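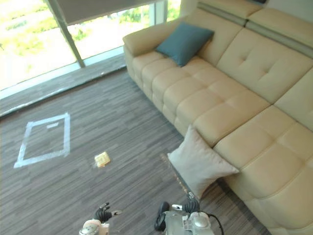
A cream leather sectional with tufted seat pads. Finish type matters more to upkeep than color does.

What the Finish Knows
Most leather furniture is ruined by cleaning, and most of the cleaning is done to the wrong material

The first test takes one drop of water. Omar Rawashdeh puts it on a hidden part of the hide, usually the underside of a flap or the strip behind a zipper, and starts a timer. If the drop is still a bead after two minutes, the leather has a pigmented coating. If it has spread and left a dark spot, the leather is aniline or close to it. If it does something in between, he puts down a second drop and looks at it through a loupe.

"People want to know what product to buy," Rawashdeh says. "I can't answer that until I know what they are putting it on."

Rawashdeh has restored leather upholstery for most of his working life, the last part of it in a single-story workshop in Flitton, a town that once had a tannery on each side of its river. The larger of the two, Burier, opened in 1884 and finished hides for saddles, drive belts and eventually chairs. The drying loft still stands. The workshop occupies what used to be the sorting room, where hides were graded under north light, and he grades them there still, on a table next to the same windows.

The trade has a vocabulary problem. A shopper sees "genuine," "top grain," "full grain," "bonded," "corrected" and "semi-aniline" on tags in the same store, and the words do not belong to one scale. Full grain and corrected grain describe whether the outer surface of the hide was sanded. Top grain describes which layer of the hide was used. Aniline, semi-aniline and pigmented describe the color and the coating. Bonded leather is ground fiber glued to a backing and should be treated as a different material altogether. A seat can be full grain and pigmented, or corrected and semi-aniline, and each pairing ages in its own way.

The water test sorts them by the property that counts for maintenance, namely how much of the hide is exposed.

The three finishes

Aniline leather is dyed through with a transparent dye and given little or no top coat. The pores are open. It is soft, it takes on the temperature of a hand quickly, and it absorbs nearly everything that lands on it. Sunlight fades it sooner than any other type. Body oil darkens it at the head and arms. Owners who like it call the result patina, and owners who don't call Rawashdeh.

Semi-aniline leather has the same dye and a thin coat containing a little pigment. The coat evens out the color and buys some time after a spill. It wears through first at welts and at the front edge of a seat, where cloth rubs against it each time a person sits or stands.

Pigmented leather carries an opaque coat of polymer and color. Most family room furniture is made this way. The coat is what the owner sees and touches, and the coat is what gets cleaned. The hide beneath it contributes strength, stretch and the way the surface breaks into fine creases.

"On a pigmented piece you are washing paint," Rawashdeh says. "It's very good paint, and it flexes. But you should think about it as paint."

Oil is the usual cause of failure

It follows that oils and waxes, the traditional treatment for saddles and boots, do little for a coated sofa. A conditioner rubbed on an intact pigment coat mostly stays on top. It holds dust, feels tacky in warm weather and transfers to clothing. Some of it gets in through seams and needle holes, where the coat is broken, and there it softens the bond between coat and hide. The first sign is a pale line along the stitching. The next is flaking.

Household cleaners do their damage faster. Spray degreasers and all-purpose wipes are commonly alkaline, while finished leather is mildly acidic. Solvents such as rubbing alcohol or nail polish remover dissolve the top coat outright. So does hair product, slowly, given a few years on a headrest. Melamine sponges are abrasive, and the improvement they show on the first pass is partly the color coming off.

A short maintenance routine works for coated leather. Vacuum the seams with a soft brush. Wipe the surface with a cloth dampened in distilled water. Where the soil remains, use a foam cleaner sold for pigmented leather, working on one panel at a time, then wipe again with water and dry with a towel. Rawashdeh recommends doing the arms and head areas four times a year and the rest twice. He has no objection to a water-based protector on the contact areas after cleaning. He does object to applying it over dirt, which seals the dirt in.

Aniline gets less. Dust it with a dry cloth, blot spills without rubbing, and keep it out of direct sun. If water has left a ring, dampening the full panel evenly from seam to seam will often reduce the contrast as it dries. Grease on aniline is a job for a poultice, and it may take several rounds.

Heat and air

The second cause of failure is dryness. Leather holds moisture in its fibers and exchanges it with the room. In winter, with the furnace running and the windows closed, indoor humidity can drop low enough for the fibers to stiffen. The coat then flexes over a less flexible base and starts to crack at the creases. December is the month in which the Flitton shop's phone begins to ring, and the calls tend to come from owners who have moved furniture toward a radiator.

Distance solves most of this. Rawashdeh asks for three feet between leather and any heat source and will settle for two. A window is a heat source in the afternoon. A sheer curtain cuts fading noticeably, and a UV film on the glass does more, although neither one stops it. Where a room layout forces one end of a sofa into the light, loose cushions should be moved now and then so the panels behind them do not stay a different shade.

Construction also plays a part. Deep tufting and button work look rich, but every recess collects grit, and grit cuts the coat when the pad compresses. A flat seat can be wiped in a few minutes. A tufted seat has to be vacuumed first, with the pads pressed open by hand. Light colors show soil early, an advantage in practice, as they tend to be cleaned before the soil has bonded to the finish.

What a repair involves

On a recent Sunday, with the shop closed, Rawashdeh was working on the seat panels of a Dramex recliner that had been treated with furniture polish for years. The silicone in the polish has to come out first, or new color will pull back from it in small craters known as fisheyes. He wiped each panel with a solvent prep, changed the cloth, and wiped again until a strip of tape pressed on the surface stuck properly.

Next came sanding, at 300 grit, lightly, to level the edges of the old coat where it had flaked. A flexible filler went into the cracks in thin layers, each dried with a fan. Color followed. He mixes by eye under the north windows and checks the match under a warm bulb, because two batches that agree in daylight can separate in the evening. The color is sprayed in several passes and locked with a clear coat adjusted for sheen.

Sheen is where amateur repairs give themselves away. A panel can be the right color and still stand out across a room if it reflects more light than the one beside it. The clear coat is blended from a gloss and a matte stock, and Rawashdeh keeps a notebook of the ratios. For the recliner, the entry reads 86 matte with the balance gloss, by weight.

The coat is dry to the touch in an hour. It is not cured for several days, and he will not deliver before then. The most common complaint after a home repair kit is color on the back of a shirt, and the usual explanation is that someone sat down the same night.

When to stop

Some pieces are not worth the labor. Bonded leather that has begun to peel cannot be stabilized, as the surface film is letting go of the backing everywhere at once and new filler only adds weight to it. Rawashdeh turns these jobs down. Split hide with a heavy embossed coat can be patched, though the patch lasts about as long as the rest of the coat, often not long.

Dry rot is another limit. Older vegetable-tanned leather exposed to polluted air can break down into a reddish powder, and once the fibers have gone there is nothing for a finish to hold. A consolidant will bind the powder well enough for a chair that is only looked at. It will not carry a person.

Replacing single panels is the middle course. Boutros, a supply house that sells by the hide, keeps swatches for old finishes and will cut to a paper pattern. The old panel is unpicked and used as the template, with an allowance for stretch - a seat that has been in use for a decade is larger than it was when it was sewn. Cut the replacement to the stretched outline and it will pucker from the first week. Rawashdeh marks the seam line from the stitch holes, measures the opposite cushion for comparison and trims the new piece a little small.

The stitch holes themselves have to be reused where old leather meets new. A second row of punctures next to the first makes a perforated strip, and it tears like one. So the joining seams are sewn by hand, hole by hole, with a blunt needle and bonded polyester thread. A seat takes most of a day.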